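Porska Trindade LLP Opens Fee Dispute and Estate Litigation Practice in Clondemari

Firm adds a second office, a records portal and a fixed-fee schedule for uncontested probate matters

CLONDEMARI, 2020-02-26 – Porska Trindade LLP, a civil litigation and estates firm based in Flesley, has opened an office in Clondemari and formed a practice group for contested estates, trustee accountings and attorney fee disputes. The office is open to new clients. It is located at 106 Holanda Street, second floor, across from the county records annex.

The new group is led by Benedito Macedo, who joined the firm as a partner in October. Everaldo Trindade, the firm's managing partner, will continue to supervise the general civil docket from Flesley and will appear in Clondemari matters as needed.

Scope of the Practice

The practice group accepts matters in the following categories:

Will contests, including claims of undue influence, lack of capacity and defective execution
Petitions to compel or object to a fiduciary's accounting
Removal and surcharge of executors, administrators and trustees
Disputes over jointly titled accounts and beneficiary designations
Guardianship proceedings in which the appointment or the scope of powers is contested
Fee disputes between clients and former counsel, including arbitration and any later court review

The group does not accept criminal defense, immigration or bankruptcy matters. Personal injury and wrongful death claims will continue to be handled by the Flesley office. Where a wrongful death recovery must be allocated among the members of an estate, the two offices will share the file under a single engagement agreement, and the client will not be billed for conferences between them.

"Contested accountings are document cases," said Macedo. "The questions are what came in, what went out, on whose authority, and whether there is a record of it. We have set up the office to answer those questions early, before the first hearing date if the records can be obtained."

Macedo has practiced for 16 years, with most of that time spent on probate litigation and fiduciary accounting. Before joining Porska Trindade he maintained a solo practice limited to estates, and earlier worked as a staff attorney reviewing guardianship reports. He has tried will contests to verdict before juries and to decision before the court without a jury. He is fluent in Portuguese and will conduct client meetings in either language. Translated copies of the engagement agreement are provided for reference, with the English version controlling.

Intake and Conflict Review

New matters begin with a written intake form, which asks for the names of the decedent, all known heirs and beneficiaries, every nominated or acting fiduciary, and any attorney who prepared a will, trust or amendment. The firm runs a conflict check on each name before it reviews any facts. Prospective clients are asked not to send original wills or confidential documents until the check has cleared and they have been told so in writing.

If a conflict is found, the form is closed and the prospective client is notified. The firm does not state the reason where doing so would disclose information about another client.

After clearance, an attorney conducts an initial conference of up to one hour. The conference may be held in person or by telephone. It covers standing, the applicable deadlines, the location of records and the likely cost of the first stage of the case. No attorney-client relationship is formed until an engagement agreement has been signed by both sides.
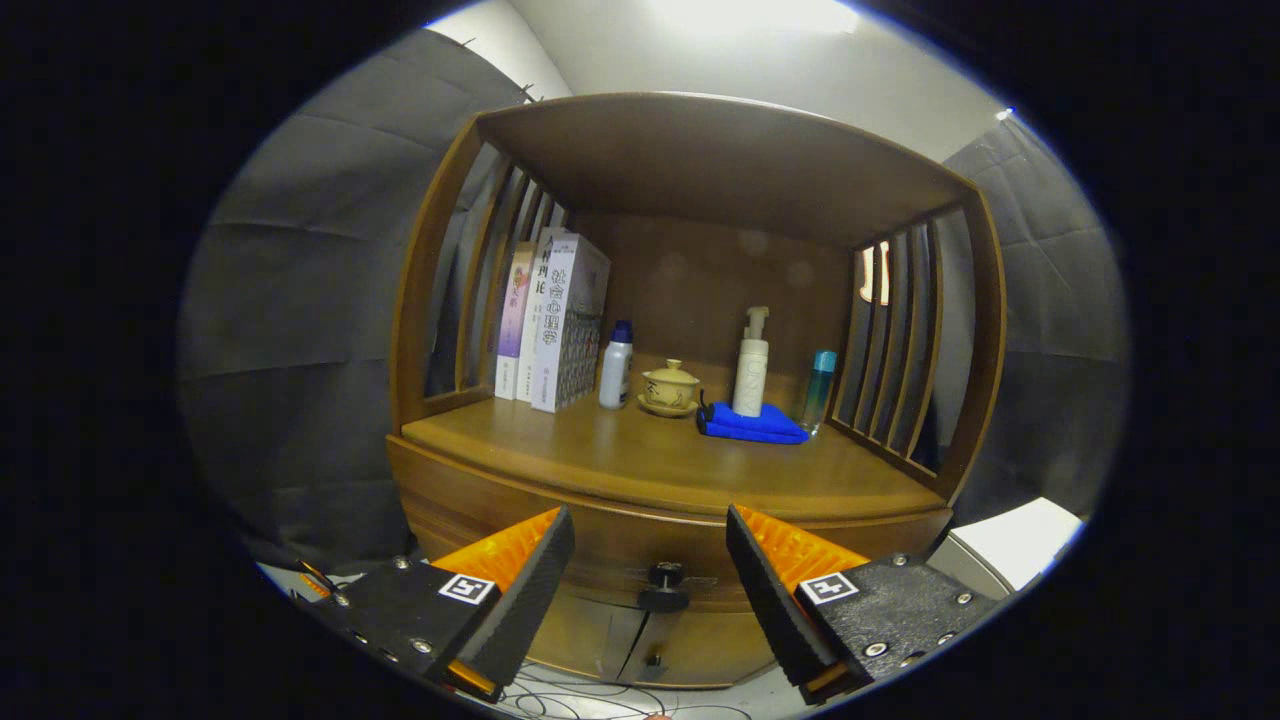
Deadlines receive particular attention at this stage. The time allowed to object to probate or to an accounting may be short and can depend on the date and manner of notice. A person who has received a citation, a notice of probate or a proposed accounting should bring the envelope as well as the document, if it has been kept.

Records Portal

The firm has also put into service a records portal named Holanda, after the street on which the new office is located. The portal allows clients to upload bank statements, tax returns, deeds, correspondence and receipts, and to see which items on the attorney's request list are still outstanding. Each upload is assigned a control number that stays with the document through production, deposition and trial.

Over a pilot period at the Flesley office, 2762 documents were entered in the portal across 13 open matters. Staff used the pilot to settle a naming convention, correct a fault in the way multi-page scans were split, and write a retention schedule. Documents in closed matters will be returned to the client or destroyed under the terms of the engagement agreement.

Use of the portal is optional. Clients who prefer paper may deliver records to either office, where they will be scanned and returned with an inventory. There is no separate charge for scanning standard-size pages. Oversized plans, ledgers and photographs are sent to an outside vendor and billed at cost with the client's prior approval.

"We had been keeping the index in a spreadsheet, and two people could not work on it at the same time," said Trindade. "The portal fixes that. It also means a client can look at the index without calling us and being charged for the call."

Fees

Contested matters will be billed hourly, with a written budget for each stage. The stages are investigation, pleadings, discovery, motions and hearing or trial. If the firm expects to exceed the budget for a stage, it will notify the client in writing before doing the additional work, except where a court deadline makes that impractical. Invoices are issued monthly and list each task separately. Block entries are not used.

Uncontested probate matters may be handled for a fixed fee when all of the following conditions are met:

The original will is available, or there is no will
All heirs and beneficiaries have been identified and located
The estate holds no operating business
No objection has been filed or threatened in writing

The fixed fee covers preparation of the petition, notice to interested parties, the inventory and one accounting. It does not include court filing fees, publication costs, appraisals, bond premiums or tax preparation. If an objection is filed after the engagement begins, the fixed fee is credited for work completed and the parties must sign a new agreement before the firm proceeds on the contested portion.

The firm does not take a percentage of the estate in either type of matter. The fee schedule is available in print at both offices and is mailed on request.

Fee Dispute Matters

Representation in fee disputes is available to clients only. The firm will not represent attorneys or law firms seeking to collect fees. A client who wishes to contest a former attorney's bill should bring the signed retainer or engagement agreement, all invoices, proof of payments made and any notice describing a right to arbitrate. Where the amount in dispute is small in relation to the expected cost of representation, the firm will say so at the initial conference and may offer a limited-scope engagement covering document review and preparation for the arbitration hearing.

Staffing and Facilities

The Clondemari office opens with two attorneys, a paralegal with training in fiduciary accounting and a receptionist. A second associate position has been posted. Applicants should have experience in motion practice and be able to read a trust accounting without assistance. Applications go to the Flesley office, marked for the attention of Everaldo Trindade.

The office has a conference room suitable for depositions and a smaller room for private client meetings. The building has an elevator at the rear entrance. Metered parking is available on Holanda Street, and the records annex lot may be used by visitors after the annex closes.

Existing clients of Macedo's former practice have been notified by letter of the change of address. Original wills previously held by that practice have been moved to the Flesley vault. A client who would like an original returned should make the request in writing and include a copy of a photo identification.

About Porska Trindade LLP

Porska Trindade LLP represents individuals, families and closely held businesses in civil litigation, estates and personal injury matters. The firm maintains offices in Flesley and Clondemari.

This release is provided for general information and is not legal advice. Prior results do not guarantee a similar outcome. Deadlines vary with the facts of each matter, and readers should consult an attorney about their own circumstances.

Media inquiries: Office of the Managing Partner, Porska Trindade LLP, Flesley

New client intake: Porska Trindade LLP, 106 Holanda Street, second floor, Clondemari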